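3.2 Packaging and label layout

The parts store at Braltport holds small components in their retail cartons, and staff identify each carton by its printed face alone. Our study examined how quickly a label could be found and read by stock clerks. One carton type, marked DYNAMIXEL XL330-M288-T, was chosen for its strong contrast between a white sticker and a dark face.

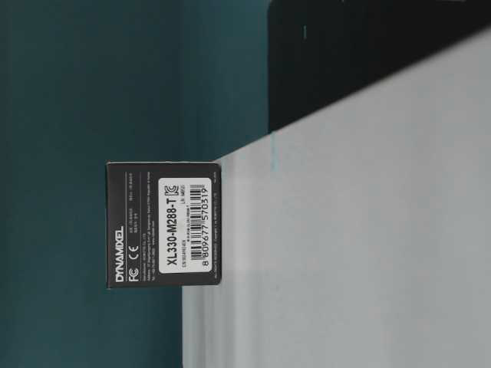 3.3 Reading task

Clerks were given a written model number and asked to confirm it against the carton. Nine clerks took part, each completing six readings. Kristóf Bárány recorded the times. Figure 3 shows the carton with its label, on which the model number is set in large black characters beside the barcode and the digits 8 809677 570319.

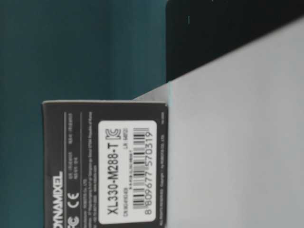

Figure 3. Carton face with model number and barcode.

Clerks were told to read the model number aloud before entering it in the Kodton stock system. Smaller codes on the label were left out of the task. Readings in which a clerk turned the carton by hand were timed separately, following the procedure used in the earlier Druden trial.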